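Search this site Search Menu
Posted in November, late afternoon
by Poppy Wainwright

I should say up front that I am not an office furniture person. I run the front desk and the supply closet for a translation bureau of 16 people, and the only reason I ended up at the Dirkport open day is that our lease is up in the spring and my boss, Joanne Ashworth, came back from lunch one day and said "go look at some rooms, you notice things." So I went and looked at some rooms, and I took notes on the back of the parking receipt, and then on a napkin, and this is me typing up the lot before I lose the napkin.

Dirkport is the old cannery building down past the rail bridge. They've turned three floors of it into offices, some already rented, some waiting, and for the open day they let you wander through pretty much everything except the top floor, where the paint wasn't done. Parking was fine if you went around the back. The front lot was a mess and I watched two delivery vans have a very slow argument about it.

You sign in at a long counter, they give you a sticker with your name on it (mine said Poppy Wainright, no w, story of my life), and then you're handed over to whoever's free. I got Cirilo Mendoza, who does the fitting out of the floors and had clearly been on his feet since dawn. He was lovely. He walked fast and talked over his shoulder, and I had to keep asking him to repeat things, and he did, every time, without sighing.

We started on the ground floor with the shared kitchen. Big, bright, two dishwashers, and a row of mug hooks that I liked very much. I opened all the drawers. You have to open the drawers! One of them stuck and Cirilo wrote it on his hand. There's a coffee machine of the kind that grinds and hisses, and the woman in front of me, Elżbieta Szulc, who was there looking for space for her bookkeeping practice, stood and timed it with her watch. Too slow, she said, for a morning with a dozen people waiting. I would not have thought of that and I've stolen it for my list.

Then up the stairs to the first rented floor, Vikard, which is a mapping outfit, and they were very good about strangers poking their heads in. Plants everywhere. It was also loud. It's a long room with a hard floor and every chair that rolled sounded like a suitcase on cobbles. I asked whether you could put carpet down and the answer was yes, at your own cost, and the figure I was given was 1,850 for the smaller half. I wrote that one down twice, once on the receipt and once on the napkin, to be safe.

The floor I'd really come to see was the one they call Nakavar. All the floors have names and I never did find out where they came from. Nakavar is bigger open space with meeting rooms off it, and the meeting rooms were what Joanne had told me to pay attention to. Ours at the moment is a converted stationery cupboard with a door that opens inward onto the person in the nearest seat. We have had clients in there. I don't want to talk about it.

So, the meeting room. It has glass along one side, tall panes in thin white frames, and horizontal white blinds hanging behind the glass for nearly the full height. I was so pleased about the blinds. The last place I viewed had a glass meeting room with nothing on it at all, like a fish tank, and I could see exactly what somebody was having for lunch. The ceiling is white and all big flat panels, and the lights are those long fluorescent fixtures, which show up as bright streaks in the glass. I stood in the doorway trying to decide if that would bother me on a long call. I think it would for the first week and then it wouldn't.

The tabletop got a whole line on the napkin. Pale, a sort of yellowy beige with a tiny pattern in it, almost like weave or little dots, and the edge at the front is rounded. I'm a big fan of a rounded edge. I have walked into the corner of our present table often enough to have a regular bruise, and Natalie Tindall from our legal team tore a good skirt on it last winter. The pattern is a smart choice too, I'd say, for anybody whose colleagues eat toast over contracts.

There's a black office chair down at the far end with a high mesh back. I'm in two minds about mesh. It's cooler in summer and it leaves a waffle print on you if you wear anything thin. Elżbieta was all for it. We had quite a long conversation about chairs, the two of us, while Cirilo took a phone call, and we agreed that a person should be made to sit in a chair for a full hour before being allowed to buy 16 of them.

From there the end of the room opens out toward the larger space, and I liked that you could look through to it and not feel shut away. I did my clapping test (you clap once and listen) and it was much better than Vikard. Cirilo clapped as well, to be polite, I think.

Things I asked about and got answers to: heating is included, cleaning is included, the bike rack is free but you bring your own lock, and there are 155 steps from the back parking to the Nakavar door, which I know because I paced it out for Joanne's knee. The elevator was working. The deposit is one month. Things I forgot to ask about: windows that open, where the mail goes, and whether we can put our own sign up by the stairs.

We finished on the Bugti floor, which is only half done, so it was mostly dust sheets and a very nice view of the river. Tea and those thin lemon cookies were laid on downstairs afterward. I had over 100 emails when I got back to my desk, so it was a quick cookie.

Joanne wants to go and see it herself before the end of the month, and Natalie is coming too with a tape measure. If you've rented in the building and know about the mail, please leave me a comment! 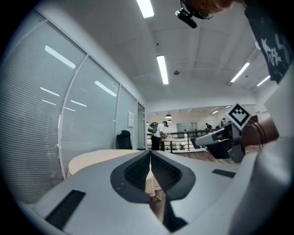
The Nakavar meeting room, glass and blinds on the left, looking toward the bigger space.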